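Zendside Workplace Services
Office notices: glass partitions and blinds

1/ With the refurbishment of the Plitolstead office complete, Workplace Services is publishing its guidance on the glass partitions and the blinds fitted to them. The guidance applies to every team that books or borders a glass-walled room.

2/ The project brought 74 blinds into use across the building. All are white with horizontal slats, and all were supplied by Hughes under a single order. Replacement parts are therefore the same on every floor.

3/ Blinds are to be left lowered with the slats open as the normal position. Daylight reaches the inner rooms this way, and people on both sides of the glass retain a reasonable degree of privacy.
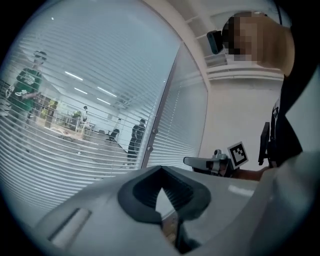
4/ Adjusting the slats

Tilt the slats first and raise the blind only if a clear view is needed. Most requests for "more light" are met by tilting alone. Raising and lowering several times a day wears the cords, and cords made up the larger part of last year's repair bill of $2782.

5/ Adjoining panels should be set to the same angle where they serve the same room. Teams that prefer a different arrangement for a presentation are welcome to it, and are asked to return both panels to the normal position before leaving.

6/ Closed slats are appropriate for personnel meetings, medical conversations and interviews. They are not to be used to hold a room that has not been booked. Reception will continue to release unclaimed rooms after ten minutes.

7/ Cleaning

Slats are dusted monthly by the contractor, Cestomby, beginning at 6 p.m. on the ground floor. Please do not use glass spray on the slats. It leaves a film that attracts dust, and the film is difficult to remove once it has dried.

8/ Notes, posters and tape should be kept off the glass and the metal frames. Adhesive marks were found on almost 200 panes during the June inspection. Notice boards are available on request – allow one week for fitting.

9/ Plants and chairs

Potted plants are welcome in the open office. They should stand clear of the partitions so that doors and walkways remain usable. Chairs should likewise be returned to their desks at the end of the day, and loose items picked up from the floor.

10/ Ceiling vents must not be covered or redirected. If a room is too warm or too cold, report the room number and the time of day, and the building engineer will adjust the supply.

11/ Faults

Report a broken slat, a jammed cord or a loose fitting to Mi-kyung Sung, Workplace Services, extension 3000. Do not attempt to free a jammed blind by pulling on it.

12/ Requests for changes to room layouts, including additional blinds, go to Arturo De Luca. Requests received by the end of the month will be considered in the next quarter's budget.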